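# Chapter 6: Rules for Hands

I'll own up straight away: I used to skip the standards chapter. Every robotics book I had as a student put it near the back, after the fun maths, and it read like the small print on a train ticket. Then I got a job at Lurari, where my first task was to write the rules for a bench cell, and I spent most of July going back over everything I'd skipped!

So this chapter comes early, and it's about grippers. Arms get most of the attention in safety talks (they're big, they swing, people are rightly wary of them), but the fingers are where the robot meets the world. They pinch and they drop things. They also get swapped more often than any other part of the machine, usually by somebody in a hurry, and every swap can quietly undo a risk assessment that was perfectly good the day before.

We'll stick with one very ordinary job all the way through, picking up a bottle of water from a table. You'll be surprised how many rules fit around it.
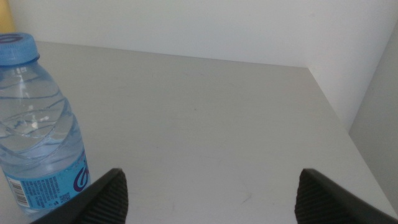 *Janssen*
*Course notes, revised Jun 28, 2023*

Start with the open jaws. Before the fingers go anywhere near a bottle, I want three things written down: how wide they open, how hard they close, and what they do if the power fails. Our house rule at Lurari was 15 newtons for a first grip on anything soft-walled, with the limit set in the controller and a copy of it on paper next to the cell. Why paper? Settings get changed, and a sheet with a signature on it gives you something to check them against.

Next, the fingers themselves. Ribbed pads like these are good at holding on to smooth plastic, but ridges collect dust and wear down, so pads belong on the inspection list with everything else. We looked at ours every 200 cycles and logged it even when there was nothing to say. Pointed tips need a line of their own in the risk assessment, too. A blunt finger and a pointed one can close with the same force and do very different things to a knuckle.

Then there's the liquid. I've seen plenty of cells assessed for the weight of a full bottle and never for a leaking one. Write down where the water would go and who stops the robot.

You'll meet two worked cells later on, Dedeo and Grurketti. Dedeo is a tidy single-arm bench and Grurketti is a bit of a muddle, which makes it much better for practice. Keep a notebook handy for both, and before you turn to section 6.1, jot down what you'd want to know about a gripper before you'd put your own hand near it.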